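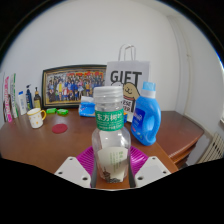

Com que força uma pinça manual deve segurar uma garrafa de plástico?
Com a menor força que a mantenha firme ao ser levantada. No procedimento da Vusholm, o valor de partida para uma garrafa de 500 ml é registrado na ficha antes da primeira pega e só muda com anotação.

Boas práticas de preensão: galeria

As regras desta página fazem parte do guia interno Flosard, revisto em julho, e valem para as bancadas de Teixeira e Ernstead.

Pega lateral: os dois dedos brancos prendem a garrafa transparente pela parte baixa, um de cada lado, com a tampa livre em cima.

Regras para este tipo de pega:
Fechar os dedos na vertical do objeto, sem incliná-lo.
Não apertar a tampa nem a borda do rótulo.
Manter os objetos vizinhos no lugar durante toda a série. Se algum for deslocado, abrir nova ficha.
Verificar os parafusos dos dedos a cada 240 pegas.
Anotar a capacidade do recipiente e o estado do plástico. Garrafas amassadas saem da série.

Fichas incompletas voltam à bancada de origem.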